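Arts Events Management
Unit 7 handout: the after-hours opening

An after-hours opening is a ticketed evening event held in a gallery or museum once the normal day has finished. It usually combines an exhibition with a bar, music and something for guests to make or do. The case for this unit is the November late opening at the Stalum gallery in Ornoddale.

Ticketing
Stalum sold 2,576 tickets across the season. Most went in the final week before each night, so early sales were a poor guide to bar orders. When you draft your own plan, set a date for the final bar order and work backwards from it. 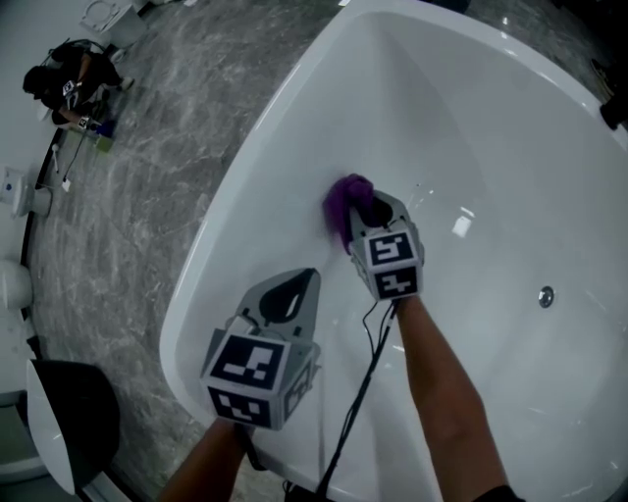 Timed entry spreads arrivals, but guests tend to stay near the music once they have found it. Stalum moved its printmaking tables to the upper floor in the second year and put the DJ by the entrance. Queues at the cloakroom got shorter. Queues on the stairs got longer.

Suppliers
Vasilakis provided sound and lighting. Stollen ran the bar under its own licence. Check who holds the licence before you sign anything, and get the finishing time in writing.

For the seminar
Read the two contracts in the course folder. Draw up a running order from doors to close, with staff breaks marked. Bring a printed copy. Maximum 2 pages.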